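3.2 Rules for the simulated cell

The machine-tending task was rebuilt in simulation before any rule was written down. Earlier drafts of the Trastau guidance had been argued over on paper, and two readers could take the same clause to mean different things. We wanted each clause tied to a position of the arm that could be loaded and looked at again. The table, the arm on its green base and the white machine keep the same names in every clause.
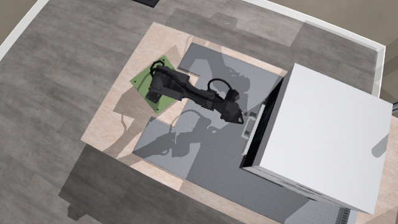 Figure 4. Simulated cell from overhead, with the arm extended towards the machine.

The first group of rules covers approach. The arm must stop at a named hold point before the gripper comes level with the machine, and the hold point must be stored with the cell file and not in the motion script. A script may ask for a slower approach than the cell file allows, but never a faster one. Of the 35 clauses in the draft, 16 deal with approach and retreat, and these drew most of the comments during review.

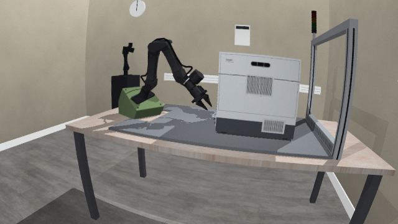
Wilfredo Layug objected that a hold point is only as good as the model it was set in, and asked that no clause be treated as met until it had been repeated on hardware. We accepted this in part. A clause can be marked "met in simulation", and that mark lapses whenever the cell file is changed.

The second group covers handling. Flat items must be picked from a declared zone on the work surface, and the zone must be drawn with enough margin for the fingers to open fully.
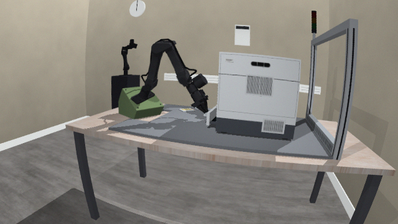 Where a zone lies close to the machine, the order of moves is fixed: lift straight up, withdraw, turn, then approach again. Combined moves are not allowed inside the zone, even where the planner reports them as clear. In the Clikora runs this order was kept in all 332 trials. Logs must record the finger opening at each step, as a command and as a reading, and the two must not be merged into one column.

The third group covers viewpoints. A fixed room view is enough for checking reach and clearance, but it says little about how the fingers sit against a narrow part. The draft asks for one view from the gripper in any clause where contact is possible, stored under the same time stamp as the room view.
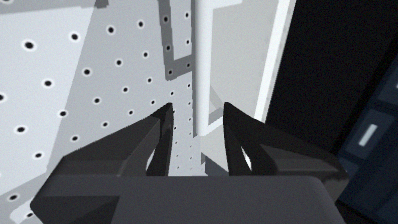 Figure 5. View along the gripper in simulation, with a white rod between the two fingers.

Reviewers must check both views before signing a clause. If the two seem to disagree, the clause goes back to its author with the time stamp noted.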